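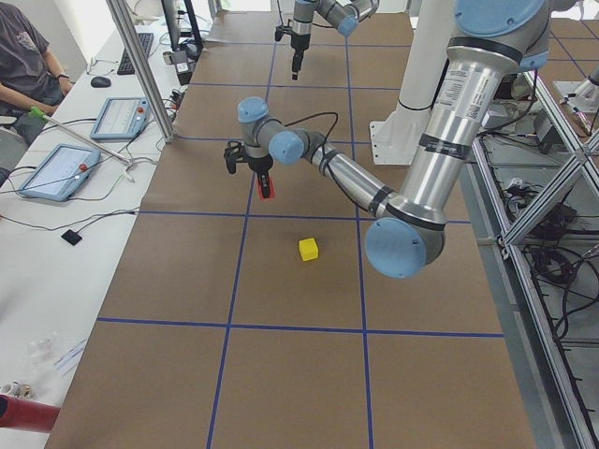

September, afternoon. Grid table, re-papering and taping

Old paper came off before lunch. Too many tears along the near side and the tape had started lifting the top layer. New kraft from the Tangen roll -- heavier than the last lot, creases less when you lean on it. Still creases. Left it flat under boards for 2 hours first, could of done with overnight.

Taping
Blue tape, long runs first, then the crossings. Pull the whole run off the roll and lay it down from one end, don't press till both ends are where you want them. First go wandered by 5 mm over the length, lifted it and took a patch of paper with it. Patch is under the new line so it doesn't show.

Squares are big on purpose. The small grid from Flevdale was a pain, cubes always half on a line and then arguments about which square it counts as. Rule from now on: if it touches tape, write down both squares.

Cubes
Yellow one is the reference, goes in the middle of a square on its own. Blue gets moved about against it. Please put them back in the Gesley tin after, we started with 12 and I can only find 8. Check under the lower shelf, things roll (well, slide) in behind the cables and stay there.

Blue shows up well enough on the brown. Near the tape it's worse, the two blues are close and from the desk I lost it twice. Might ask Vetitz if they still do the orange.
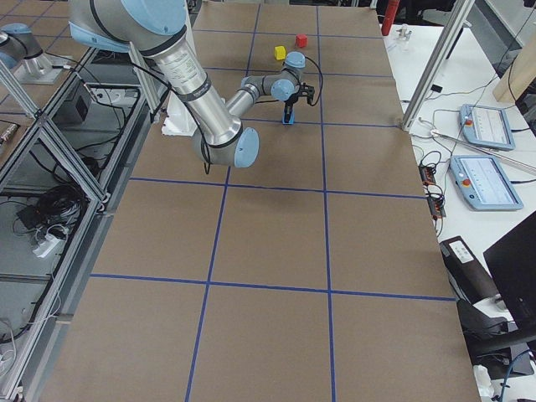 To do

- trim the paper on the right where it meets the white table, leave a bit to fold under
- second roll of blue tape, this one is nearly done
- letter the columns and number the rows, in pencil, small, at the edge ONLY
- try matt tape on one line and see if there's less glare in the afternnon
- no mugs on the paper. Put a sign up if need be
- look for the missing cubes before ordering more

Leaving it all down overnight to see if the tape holds at the ends. Will check the corners first thing and re-press anything that's come up.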